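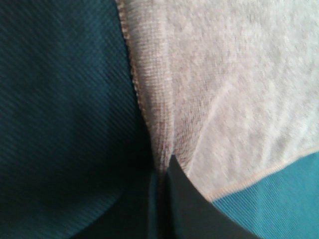 Rozália Hegyi conta que passou anos a passar panos húmidos no veludo canelado da sala e que só conseguia empurrar o pó de um sulco para o seguinte. Foi com esse comentário, deixado no livro de visitas da Skestach, que começou a conversa que deu origem às Tardes do Pano, o novo programa de oficinas gratuitas sobre o cuidado dos tecidos da casa.

Skestach lança oficinas gratuitas para cuidar dos tecidos da casa

7/5/25 – Para divulgação imediata

A Skestach, oficina de arranjos e lavandaria de bairro, abre este mês as inscrições para as Tardes do Pano, um ciclo de 4 sessões dedicado a tudo o que em casa é feito de tecido e raramente recebe atenção: capas de almofada, estofos, mantas, toalhas e os próprios panos de limpeza. As sessões decorrem na sala da Rua Flamwood, têm lugar para 20 participantes cada e são gratuitas para os moradores.

Estamos muito contentes com este arranque! Quando abrimos uma lista de interessados, no inverno, esperávamos meia dúzia de nomes e acabámos por juntar cerca de 1445 respostas, muitas delas com perguntas compridas e pormenorizadas. Há quem queira saber como tirar pelo de gato de um tecido com relevo, quem pergunte se as toalhas velhas ainda servem para alguma coisa (servem, e muito) e quem nos tenha escrito duas páginas sobre uma bainha que se desfaz a cada lavagem.

O que se aprende

A primeira sessão trata dos tecidos com relevo, como a bombazina, a sarja grossa e os canelados em geral. Os participantes vão treinar a limpeza no sentido do canelado, com um pano macio e quase seco, e só depois aprender a tratar das manchas. Também se fala de luz: uma peça canelada muda bastante de tom conforme o lado de onde se olha, e muita gente toma por nódoa uma simples sombra. O conselho é alisar bem a peça com a mão, mudá-la de posição e voltar a olhar antes de pegar em qualquer produto.

A segunda é sobre os panos. Parece pouco assunto para uma tarde inteira, mas foi o tema mais pedido da lista! Vamos comparar o turco de algodão com a microfibra, passar a mão pelos dois, molhar, torcer e ver o que cada um deixa para trás num tecido escuro. Os panos felpudos novos largam fibras nas primeiras utilizações, e por isso recomendamos uma lavagem à parte antes de os usar em cima de um estofo de cor carregada. O amaciador fica na prateleira: cobre as fibras e o pano passa a absorver menos.

A terceira sessão é toda de agulha. Bainhas, remates, pontos em ziguezague e o overlock, que segura a borda do tecido e evita que ele se desfie. Haverá máquinas de costura à disposição, e quem preferir pode coser à mão. Pedimos que cada pessoa traga uma toalha ou um pano com a borda gasta – quanto mais gasta, melhor.

A última é dedicada a dobrar e guardar. As peças caneladas não gostam de ficar vincadas durante meses, sobretudo as mais pesadas, e vamos mostrar como enrolá-las sem marcar. Os panos de limpeza, pelo contrário, dobram-se sem cerimónia, desde que estejam bem secos.

Materiais e apoio

Os panos, as linhas e as escovas são oferecidos pela retrosaria Mogensen, que preparou ainda um pequeno conjunto de amostras de tecido para cada inscrito levar consigo. A retrosaria Clarkdale empresta as máquinas de costura da terceira sessão e recolhe, ao balcão, toalhas usadas para transformar em panos. Aceitam-se em qualquer cor e tamanho, lavadas e sem botões nem molas.

"Tenho um sofá que já foi da minha tia e quero que dure mais uns bons anos", diz Rozália Hegyi, a primeira inscrita do ciclo. "Agora escovo primeiro e limpo depois, sempre no mesmo sentido. Demora mais um bocadinho, mas gosto de o fazer com o rádio ligado."

Inscrições e informações práticas

As inscrições fazem-se ao balcão da Skestach ou por telefone, durante o horário da loja. Cada pessoa pode inscrever-se numa só sessão ou no ciclo completo. As tardes começam depois do almoço e incluem um intervalo de 30 minutos, com chá e bolo, longe das mesas de trabalho.

Quem não conseguir lugar fica em lista de espera para a segunda edição, prevista para novembro, que vai incluir uma sessão nova sobre mantas de lã e cobertores. As fichas de cada oficina, com os passos explicados e espaço para notas, vão estar disponíveis em papel na loja, também para quem não participar.

O que trazer: uma peça de tecido que precise de limpeza ou arranjo, a etiqueta de lavagem, se ainda existir, e roupa confortável. Crianças a partir dos oito anos são bem-vindas quando acompanhadas por um adulto.

Sobre a Skestach

A Skestach faz arranjos de costura, lavagem de peças delicadas e pequenas recuperações de estofos. Funciona na Rua Flamwood, no rés do chão, com entrada pelo pátio.

Contacto para a imprensa: balcão da Skestach, Rua Flamwood. Os jornalistas que queiram assistir a uma das sessões devem avisar na véspera.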